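Choosing and Fitting a Solid Timber Worktop

Timber worktops are a popular choice for kitchens and utility rooms, and they will give many years of service if they are selected and maintained with care. The following notes are drawn from the refurbishment of our own kitchen at Pundton, which was completed in July. 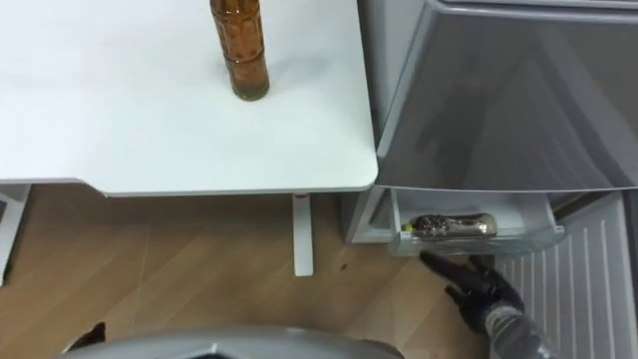

The first matter to settle is the species. Oak is hard and widely available, but it reacts with iron and will develop black marks if a wet steel pan is left standing on it. Beech is less expensive and has a quieter grain, although it moves more with changes in humidity and is not the best choice beside a sink. Iroko contains natural oils and copes well with damp. We obtained quotations for all three and settled on iroko for the sink run, with oak elsewhere. Some visitors have remarked on the difference in colour. It has become less noticeable as the iroko has darkened.

Boards should be allowed to adjust to the room before they are cut. Our supplier, Oremex, advised seven days in the kitchen itself, laid flat on battens with air passing on every side. A garage or hallway will not do, as the temperature and moisture levels are seldom the same. The central heating should be kept at its normal setting during this period.

The installation was carried out by Vidar Brekke, who had previously fitted the shelving in our study. He sealed the underside of each board before it was lifted into position. This step is often omitted, and boards treated on one face only are inclined to cup. Particular attention was given to the area above the dishwasher, where a foil moisture barrier was fixed to the underside.

Fixings must permit the timber to move. Slotted brackets were used throughout, with the screws placed at the centre of each slot and tightened by hand. Adhesive should not be used between the worktop and the cabinets. A small gap was left at the wall and covered afterwards by the tiled upstand.

For the finish we considered varnish and oil. Varnish forms a hard film and requires little attention at first, but once it is scratched water enters beneath it and the whole surface may need to be stripped. Oil is easier to repair. We applied four thin coats of Vallska worktop oil, wiping away the excess each time and sanding lightly with 170 grit paper between coats. Roughly 30 minutes was allowed before wiping — any longer and the surface became tacky.

Cloths used for oiling can heat up and catch fire if they are left in a heap. They should be soaked in water and laid out flat outdoors to dry before disposal.

Routine care is simple. Spills should be wiped up promptly, and hot pans placed on a trivet. The area around the taps is oiled more often than the rest — every few months at present. Halyna Pasichnyk has asked whether the same oil may be used on chopping boards. The manufacturer's label should be consulted on that point, and we use a separate product for ours.

A further entry will deal with the tiled upstand and the choice of grout.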